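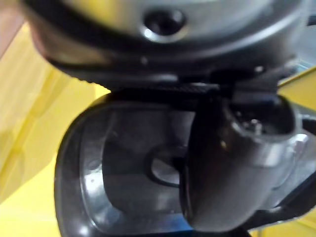

When does the Trillberg swimming pool reopen? The small pool opens on 8 June 2018, and the main pool follows in November.

Search this site Enter keyword Go

Swimmers in Trillberg will get part of their pool back this week after a winter and spring without it, but lane swimming and the diving board will have to wait until the autumn.

The pool on Plivik Road closed when water was found under the floor of the plant room. Engineers traced it to a cracked pipe feeding the main pool. The smaller teaching pool runs on its own supply and was not damaged, but it could not be used while the floor was up.

That work is now finished. The teaching pool, both changing rooms and the café will be open from 7am, with the last swim at 8pm. The side entrance by the bike racks will be used for the time being, as the front steps are still fenced off.

Ruba Nimri, who manages the pool for the leisure firm Zoubi, said the first sessions would be given over to school lessons and parents with babies.

"We have 497 children on the lesson list and some of them have missed two terms," she said. "They come first. After that we'll fit in as many public swims as we can, but it's a small pool and people will need to book."

Public sessions will be limited to 20 swimmers. Bookings can be made at the front desk or by phone up to a week ahead. Anyone who held a yearly pass when the pool closed will have the lost months added to the end of it, and does not need to apply.

The main pool is a bigger job. The old pipes date from when the building went up and Zoubi has decided to replace all of them while the tank is empty. The tiles at the deep end will also be taken up and relaid. Swimmers had complained for years about sharp edges near the steps.

The contractor, Undow, has been on site for five weeks. It expects to finish the pipes by the end of the summer, leaving time to fill the tank, warm it and test the water before the doors open.

Asked whether November was a firm date, Ms Nimri said it was the one in the contract. "I can't promise what we'll find under the deep end," she added. "So far there have been no surprises – the pipes were bad, but we knew they would be."

The closure has been hard on the town's swimming club, which has been using the pool at the boarding school across the valley for two evenings a week. Its younger squads have had no training at all since the new year. The club will get an early morning hour in the teaching pool on weekdays, although it says this will only suit its beginners.

A petition asking for the works to be speeded up was signed by 2000 people and handed to the council in the spring. The council said at the time that working through the night had been looked at and turned down, as there are houses on three sides of the building.

Prices will stay the same until the main pool is back. An adult swim is £4 and under-fives go free. The sauna will stay shut, and Zoubi has not said whether it will return.

Parking behind the building is also reduced, with half the spaces taken up by site cabins and pipework. Drivers are being asked to use the market car park, where pool users can stay for 2 hours at no charge if they show a stamped ticket. The number 14 bus stops outside as before.

Lesson times are being sent to parents by post. Those who have moved house since the closure should ring the front desk with their new address.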